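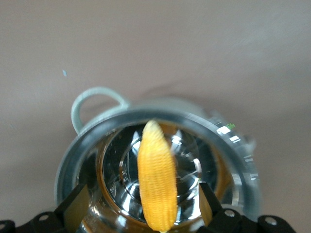 25 juillet 2024

J'ai sorti la dînette pour la trier avant septembre. Le maïs jaune reste, c'est celui que tout le monde réclame. La casserole en inox reste aussi : elle ferme bien et se lave en deux minutes. Je l'avais prise à Istside avec un lot à 6 euros.

Pour le reste, j'hésite encore. Le cuit-vapeur prend de la place dans le placard, mais sans lui on ne sait plus où mettre la brioche blanche.
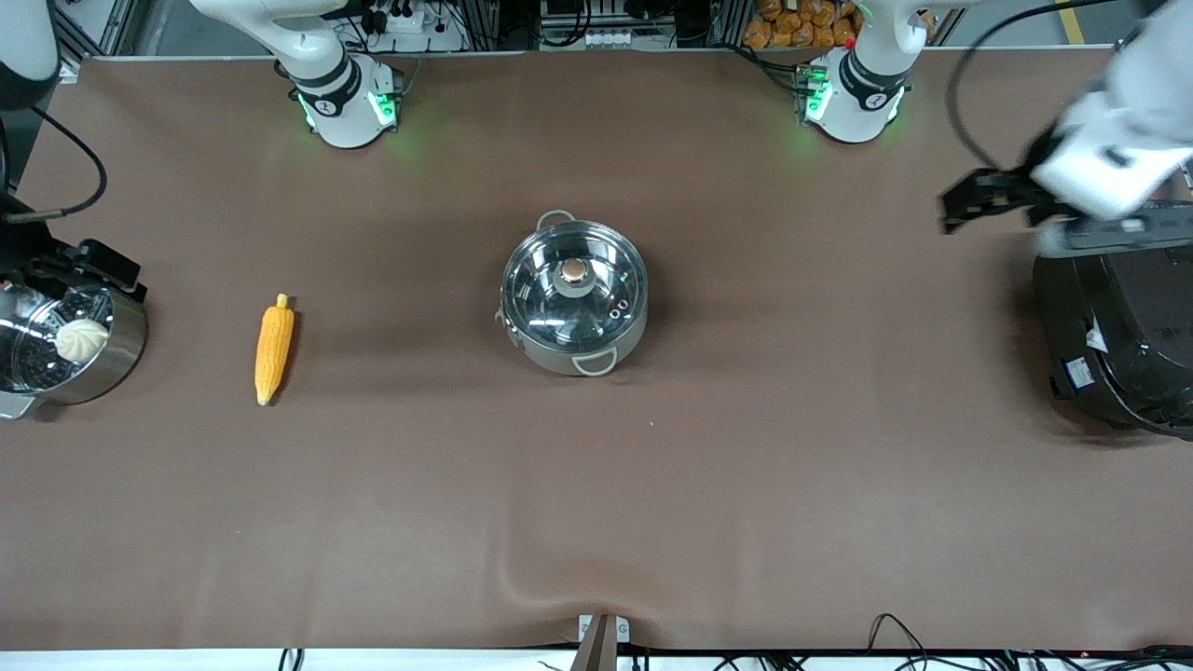

Le couvercle en verre, lui, ira dans du papier journal pour le trajet jusqu'à Hilthorpe. J'ai pesé le carton vide, 750 grammes. Il me manque du ruban adhésif, j'en rachète demain et je ferme le tout.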